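The inbox is still open for business

Why a small homewares seller went back to email after years of chasing followers

When Maja Kwiatkowska-style stories of overnight success do the rounds at small business breakfasts, Bożena Pietrzak tends to look at her phone. She has heard most of them. A product goes up in the morning, somebody with a large following shares it, and by lunch the stock is gone. It has happened to her once, and she says the month that followed was one of the quietest the business has had.

Pietrzak runs Ristora, an online shop selling tableware and small things for the home. For its first years the shop did nearly all its marketing on social media. The posts were free, the audience grew, and customers seemed happy to find their way from a post to the checkout. Then the reach began to drop. The same kind of post that used to bring in a day's orders brought in one or two, and the way to fix it was to pay.

“We paid for a while,” Pietrzak says. “It worked while we were paying. When we stopped, it stopped the same afternoon.”

What she had in the meantime, and had mostly ignored, was a list of 1,497 email addresses. They belonged to people who had ticked a box at the checkout and then heard almost nothing from the shop. A few had been sent a Christmas message. Most had been sent a receipt.

A list nobody was using

Igor Kwiatkowski sees this a lot. He works at Zistell, a small agency that looks after email for independent retailers, and the first thing he asks a new client is how many addresses they have and when they last wrote to them. The second answer is usually embarrassing.

“They think of it as old technology,” he says. “They'll spend all day on a short video and then tell me they haven't got time to write four paragraphs to people who have already bought something.”

His argument for email is a plain one. A social media account sits on someone else's property and the owner can change the rules. A mailing list can be exported and taken to another provider. The open rates go up and down, but the shop decides when the message goes out and what it says.

There are costs. Most email platforms charge by the size of the list, so a list full of dead addresses is money going out each month. There are also legal duties. Anyone sending commercial email needs consent from the person receiving it, has to say who the sender is, and must provide a working way to unsubscribe. Kwiatkowski's advice is to put the unsubscribe link where people can see it. A reader who can't find it will hit the spam button, and enough of those will send the whole campaign to the junk folder.

Starting small

Ristora's first proper campaign went to 100 people. Kwiatkowski chose customers who had bought something in the past year, and Pietrzak wrote the message herself. It had one subject, a new range of serving bowls, and one link. There was no discount.

It brought in 13 orders. That is not a figure anyone would put on a conference slide, but it was more than the previous fortnight of paid posts had managed, and the only outlay was Pietrzak's evening.

The next few went less well. One was sent at 6 am because of a setting she had missed. Another had three offers in it and got fewer clicks than any message before or since. A third went to the full list, including people who had not heard from the shop in years, and the number who unsubscribed gave her a fright.

“I took it personally,” she says. “Igor told me they were doing me a favour, and it took me until July to agree with him.”

She now sends two messages a month. One is about a product. The other is usually about something else, such as how a glaze is made or what to do with a chipped plate. The second kind sells less on the day, but it gets more replies, and Pietrzak answers all of them.

What the bigger lists get wrong

Maja Kwiatkowska's name is one that readers have asked us about, and we should be clear that the person we spoke to is Maja Kwiatkowski, who manages customer marketing at Ruvia, a furniture retailer with a much larger database. She is no relation to Igor. Her problem is the opposite of Pietrzak's. Her company has been emailing constantly for years, and a good part of the list has stopped looking.

Last year her team began removing anyone who had not opened or clicked in twelve months. Each of them got a short note first, asking if they wanted to stay. Most did not answer. The list shrank, the monthly bill came down with it, and the share of messages reaching the main inbox improved.

“It's a hard thing to take to a manager,” she says. “You are walking in with a smaller number and asking them to be pleased.”

She is also wary of open rates. Some mail programs now load images automatically, which can record an open when no person has read anything. Her team still looks at the figure, but decisions are made on clicks, replies and sales.

Personalisation is another area where she has pulled back. Using a first name in the subject line made little difference to Ruvia's results. Splitting the list by what people had bought made a lot. Someone who has just paid for a dining table does not want to see another dining table, and will remember being shown the same one at a lower price.

Five things worth doing first

For shops with a neglected list, the people we spoke to gave much the same advice.

1. Check your consent records. If you can't say how an address got onto the list, take it off.

2. Write a welcome message. It goes out when interest is highest, and many shops still leave the platform's default wording in place.

3. Keep each message to one subject. If there are two things to say, send two messages a couple of weeks apart.

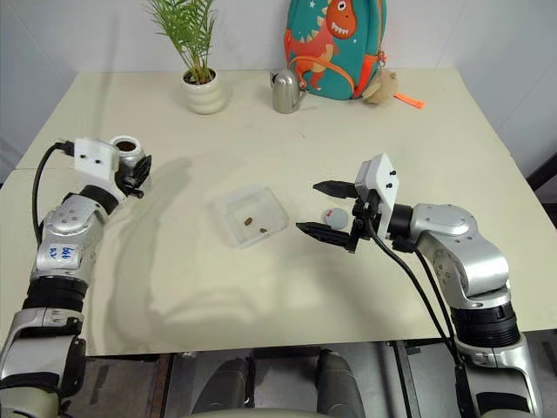 4. Test on a phone before sending. Look at the subject line, the first sentence and the main link, and try the link.

5. Clean the list on a regular date. Twice a year is enough for most small shops.

Where social media still fits

Ristora has kept its social accounts. Pietrzak posts when there is something to show, and each profile has a link to the sign-up form. She no longer pays to promote individual products there, although she has paid to promote the newsletter and may do so again before Christmas.

Sławomir Nowakowski, who sells coffee equipment under the name Szewczyk, has gone further and closed one account altogether. He found he was spending most of his time there answering questions from people who were never going to buy a grinder. He put the best of those questions into a series of emails for new customers, and says the returns desk has been quieter for it.

He does miss the speed. A post could be written and published while the kettle boiled, and an email takes him most of a morning, what with the proofreading. He has sent one out with the wrong price in it and would rather not do it again.

Pietrzak's list is growing slowly, mostly through the checkout and a card that goes into each parcel. Her next job is to rewrite the welcome message, which still mentions a range of mugs the shop no longer stocks.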